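Otov Parish History Archive – Frequently asked questions

What is in the archive?
Sermons, letters, parish registers and photographs from the Otov mission and its daughter parishes. There are 1135 items online so far. The oldest register is in Church Slavonic and has been scanned but not transcribed.

Can I copy texts to my own site?
Yes, for non-commercial use. Please name the archive and keep the translator's notes with the text.

I have old letters from a priest. Do you want them?
Usually, yes. Write first and don't post originals. The Lodhi reading room can scan up to 140 pages per visit, and you take the papers home the same day.
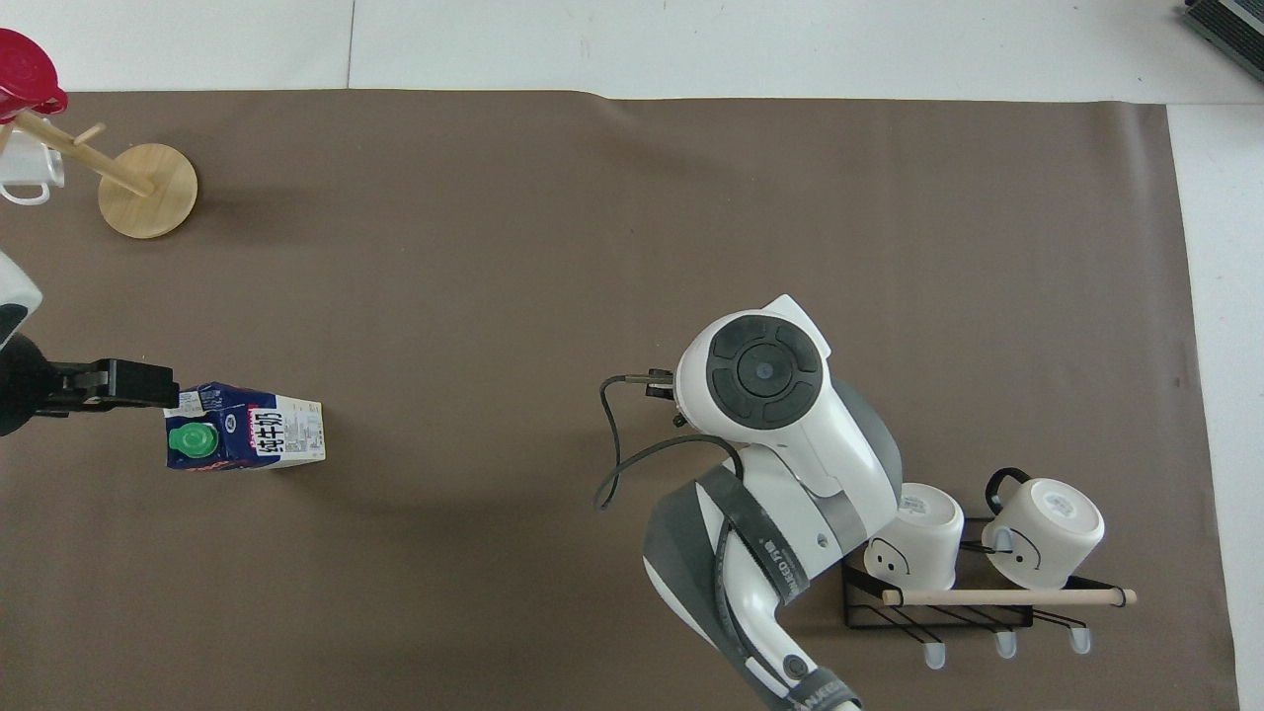 Milk carton and mug tree.

Which calendar do you use?
Feast days are listed by the old calendar, with the civil date in brackets. Items before 1918 carry only the date written on them.

Why can't I open some files?
Older scans were saved in the Pralidico viewer, and we are converting them to PDF. If a page stays blank, send us the item number.

How long does a reply take?
Allow 6 weeks. During Great Lent and in December it can be longer – the same people sing in the choir.
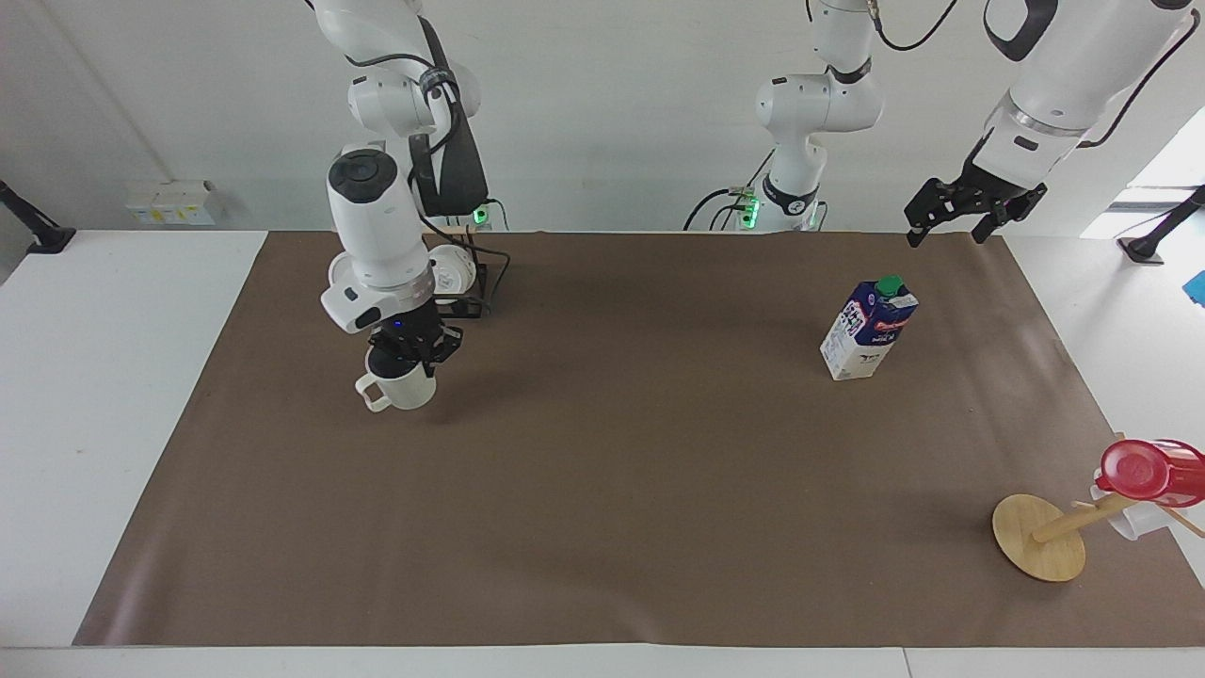

White mug, with the cup rack behind.

Do you do family searches?
Only in the baptism and marriage registers, and no more than 5 surnames per request. Give us every spelling you know.

Who hosts the site?
Drosix, on a yearly plan paid from donations. Names of donors are not published.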